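I picked the kitchen project mostly because I like cooking, and I'll admit that straight away. My supervisor had a list of ten or so topics and this one was called "Teleoperated demonstrations for simulated household tasks", which I read as "driving a robot arm round a pretend kitchen for a term". That's pretty much what it was!

## What I was trying to do

The idea is simple enough. You steer a robot arm by remote control through a task, the computer records everything you do, and then you train a program on those recordings and hope it can do the task without you. My question was how much the *style* of the driving matters. If I'm hesitant and wobbly, does the program learn to be hesitant and wobbly too?

Everything was done in simulation, using a kitchen simulator called Prilolo. The control side was Witen, a small program the lab already had, which takes the movements of a handheld controller and passes them on to the arm. I drove from the corner desk in the Lotincombe lab, usually after 4 pm when it was quieter.

## Getting used to the controls

My first week was dreadful. The controller moves the hand of the arm and the software works out what the joints should do, so you'd think you could forget about the elbow. You can't. I kept bringing the hand neatly over the worktop and then finding the rest of the arm had folded itself into a shape it couldn't get out of.

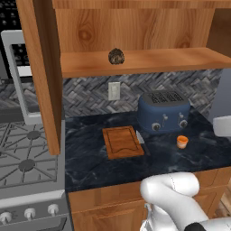 What helped most was slowing down and planning the approach before pressing record. I started doing a dry run of each move (no recording, just driving) and my wasted attempts dropped a lot. I also turned the controller's sensitivity down, so a big sweep of my hand only gave a small movement on screen. My wrist was much happier, and so was the arm.

I had a rule that every demonstration had to be finished within 90 seconds. Anything longer was thrown out. I'd borrowed that from the notes of an earlier student project called Karabulut, and at first I thought it was far too strict – by the second month I hardly ever ran over.

## Which view to drive from

Witen lets you switch between a fixed view of the room and a view from the hand. I'd assumed the fixed one would be easier, and for long reaches it is, but judging depth on a flat monitor is horrible. I'd be sure I was lined up with something and then close the fingers on thin air.

The hand view is better for the last little bit. With both fingertips on screen you can line things up between them, and cabinet handles in particular made a lot more sense that way.

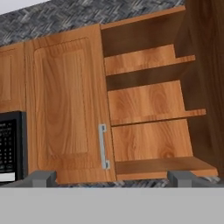

The drawback is that you lose all sense of where the rest of the arm has got to. I ended up switching halfway through most attempts: fixed view to get near, hand view to finish. I gave the switch its own button in the end and wish I'd done it on day one.

## The recordings

By the end of February I'd kept 307 demonstrations. When I went back through them with fresh eyes I took out the ones with long pauses or a clumsy regrasp, and that left 244. I trained one program on the full set and one on the tidy set, each for 3000 steps with the same settings.

Starting positions get shuffled a bit by the simulator, so I also saved a still from plenty of the attempts to check that I wasn't just recording the same layout again and again.

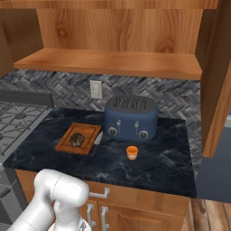

*Fixed view of the simulated kitchen, with the arm in front of the worktop and a round brown food item on the cutting board.*

## What I found

The tidy set gave smoother driving, which I'd expected. The surprise was recovery. When the program trained on the full set missed a grasp, it would often back off and have another go, and the tidy one tended to carry on as if it was holding something. My guess is that I'd thrown away nearly all my own mistakes, so it had never seen anyone fix one.

If I did this again I'd keep the clumsy regrasps and only bin the long pauses. I'd also like to try a second driver, as all of this is based on one person's habits (mine), and I know I always come in from the left.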